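Status: released. Supersedes the February draft, which should be deleted wherever a copy has been kept.

# Allton Loose Cable Register

The Allton Loose Cable Register records the contents of the loose cable store at the Mamstead site. It contains one row for each lead, wire or cable removed from general storage, sorted by basket and given an outcome. The present release holds 557 rows, collected over 18 sorting sessions, and was closed on 31 August 2024.

The register is intended for staff who issue, return or dispose of cables, and for other sites considering a similar exercise. It is not an asset register. Items with an asset tag are recorded elsewhere and were set aside before sorting began.

## Contents of the release

| File | Contents |
|---|---|
| `register.csv` | One row per item |
| `sessions.csv` | One row per sorting session, with notes |
| `outcomes.csv` | Final outcome by item number |
| `terms.md` | Definitions of the words used in the register |
| `CHANGES.md` | Corrections made after the February draft |

All files are plain text in UTF-8. Fields are separated by commas, and empty fields have been left empty. Earlier copies used a dash for a missing value and should not be merged with this release without first removing the dashes.

## Fields in `register.csv`

| Field | Meaning |
|---|---|
| `item_no` | Number given to the item when first handled |
| `session` | Session in which the item was sorted |
| `basket` | `yellow-green`, `blue` or `pink` |
| `sheath_colour` | Main colour of the outer covering |
| `thickness` | `thin`, `medium` or `thick`, judged by hand |
| `length_class` | `short` (under 40 cm) or `long` |
| `ends` | Description of both ends, where known |
| `tangled` | `yes` if the item had to be separated from another |
| `damage` | Free text |
| `outcome` | One of the five outcomes listed below |
| `label` | Text of the Lobo label, if one was attached |
| `remarks` | Free text |

The `thickness` field was not measured with an instrument. Two sorters may reasonably disagree on a medium cable, and users who need a true diameter should take it from the item itself.

Length was measured along the cable once it had been straightened as far as it would go without force. Items exactly at the boundary are entered as `long`.

## Baskets

Sorting is carried out on a pale tabletop with three perforated plastic baskets placed side by side along the far edge. The order from left to right is yellow-green, light blue, pink, and it is kept the same throughout a session. The value in the `basket` field refers to the basket in which an item was left at the end of the session in question. It does not record any earlier placing.

- **Yellow-green:** thin wire with a red, orange or other bright covering.
- **Blue:** black and other dark cable, in any thickness, which can be laid loosely on the floor of the basket.
- **Pink:** items on which no decision has yet been taken, including dark cable of doubtful use. This basket is cleared at the end of every session and is often bare for much of it.

Cables are placed in the baskets loose. They are not wound, tied or clipped at this stage, and winding takes place only after an outcome has been entered. Where a cable lies across two rims it is treated as unsorted until the whole of its length is in one basket.

No lids are used during sorting. Labels are not fixed to the baskets, and their colours are to be written in full in the register.
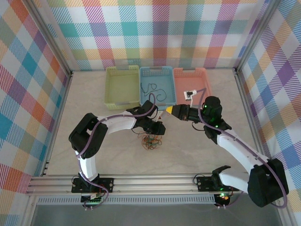
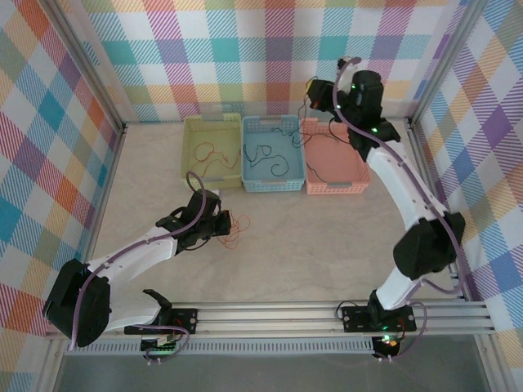
Baskets in use, with cable not yet wound.
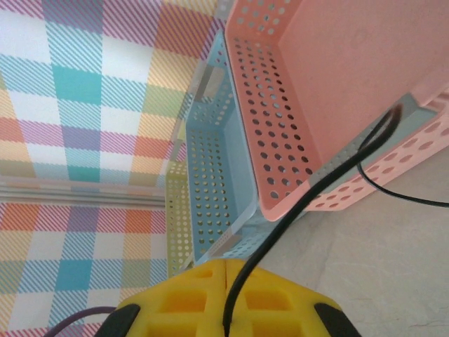

Negin Bahrami, commenting on the February draft, objected that the pink basket had become a second home for anything dark and awkward, and asked that it be emptied before the blue one is touched at the close of a session. In her view a cable that has been looked at twice without a decision should go to testing, "and not back into a basket for a third person to find". The change was accepted. It is reflected in the session procedure below and in the rows for the later sessions, though the earlier rows could not be corrected after the fact.

## Session procedure

1. Check that the baskets are in order and contain nothing from the previous session.
2. Take one cable at a time from the loose stock. If two come away together, separate them on the tabletop and enter `yes` under `tangled` for both.
3. Assign an item number and complete the sheath colour, thickness and length.
4. Place the cable in the basket that applies. Make sure that no part of it hangs over the side.
5. At the close of the session, clear the pink basket first, then the blue, then the yellow-green.
6. Enter an outcome for every item. A row without an outcome is not accepted into the release.

Thin wire should be lifted clear of the perforations before it is drawn out of a basket. The ends of stripped wire pass easily through the side holes and may be bent or broken if pulled. Several of the entries under `damage` arose in this way, and they are marked `during sorting` to distinguish them from damage already present.

## Outcomes

| Code | Meaning | Next step |
|---|---|---|
| `KEEP` | Sound, and of a kind in regular use | Wind, label and return to store |
| `TEST` | Appears sound but cannot be identified | Pass to the test bench |
| `SPARE` | Sound but surplus to need | Offer to Zekville |
| `REPAIR` | Worth mending | Tag the fault and hold |
| `RECYCLE` | Damaged or obsolete | Place in metal recovery |

`TEST` is a temporary outcome. Rows carrying it will be revised in a later release as results come back, and the item number will not change when this happens.

Cables offered to Zekville and declined are entered as `RECYCLE`, with the word `declined` under `remarks`. A small number were accepted and later returned. These keep the outcome `SPARE` and have a second remark giving the reason, where a reason was supplied.

## Collection and checking

Entries were made by Abbas Sadeghi and Jiahui Xia. Checking was carried out by Shahla Hashemi, working from the cables themselves and without sight of the first entry. Where the check differed from the entry, the checked value was taken and the original preserved in `CHANGES.md`.

Most differences concerned the `ends` field. Names for connectors vary considerably between departments, and the same plug had been entered under several names before `terms.md` was agreed. Users searching for a particular connector are advised to consult that file first. Spelling within `remarks` has been left as written.

Differences in `sheath_colour` were fewer and mainly affected faded items. Red and orange are hard to tell apart on thin wire that has been stored near a window. A cable with two colours is entered under the colour covering the greater part of its length, and the other is given in `remarks`. Dark blue, dark brown and black were at first combined as `dark`, and this value remains in the rows from the opening sessions.

## Known limitations

- The register covers loose stock only. Cables still attached to equipment are outside its scope, as are reels and drums.
- A tangle is recorded through the individual items that came out of it. The register does not show which items were tangled with one another.
- Very short offcuts were discarded without an item number. The sorter's judgement was final on this point.
- The length class takes no account of curled or springy cable that cannot be laid straight. Such items are entered under their apparent length, with a note.
- Item numbers run in order of handling and carry no meaning as to type or age.
- Counts from the register should not be read as demand. A cable is commonly found in the store in quantity when it is little used.

## Suitable uses

The register may be used to decide what should be bought, kept or passed on, and to prepare labels. It has also been used at Mamstead to settle how much drawer space to set aside for thin wire, which had previously been kept together with everything else.

It should not be used as evidence that an item is electrically safe. The outcome `KEEP` records a visual check and nothing further. All mains leads must be tested in the normal way before issue, whatever their entry here.

## Labels

Labels are printed on Lobo stock and wrapped once around the cable close to one end, with the item number facing outwards. Labels are not applied to wire too thin to hold them. Such wire is bagged and the label placed on the bag. If a label is lost, the item should be given a new number and the old row marked `label lost`; numbers are not reissued.

## Maintenance

Corrections should be sent to Ardalan Nouri, quoting the item number and the field concerned. Corrections to `outcome` must be accompanied by the date on which the cable was moved. Requests for additional fields will be considered when the next release is prepared, and a request to record connector gender separately has already been received and noted.

The files may be copied freely within Allton. Copies sent outside should include `terms.md`.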